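Table cover for toy blocks, cloth or bare?

pukis_mom36
Do you put a cloth on the table for block play? Ours slides on bare wood.

Wadlow
Bare. Cloth wrinkles, towers lean.

mansa_f
Disagree! I keep a plain white one on ours and love it - the colors really pop, and it's so much quieter when a tower of 9 goes down.

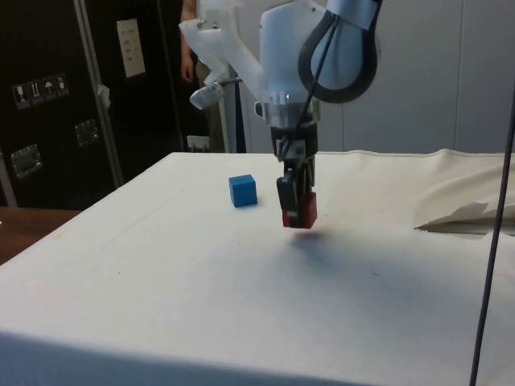 I do pull it tight at the front edge first, and small wrinkles never bothered my two.

Wadlow
Try it with 200 blocks.

pukis_mom36
Okay, trying white tonight.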